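Tenholm desks, data card

Last changed 22 Jun 2019

Tenholm is a set of short recordings of everyday work done at desks in plain rooms. It holds 2,000 clips in 12 folders, one folder per room. Each folder has a notes file listing the furniture and the state of the walls.

Walls are left as found. Stains and scuffs stay in, and no clip has been retouched. 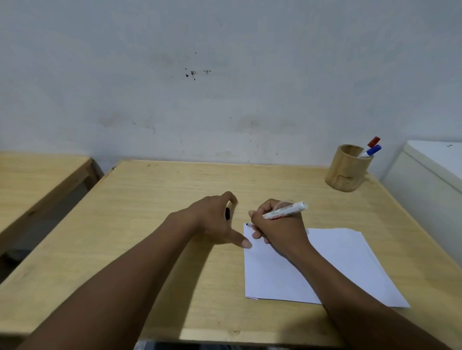 Desk tops are light wood in 9 of the folders. Where a second desk or a cabinet stands next to the main one, the notes file says which side it is on.

Known problems: 2 folders have notes but no clips yet. They should be filled in August. Room names follow the older Urndale list.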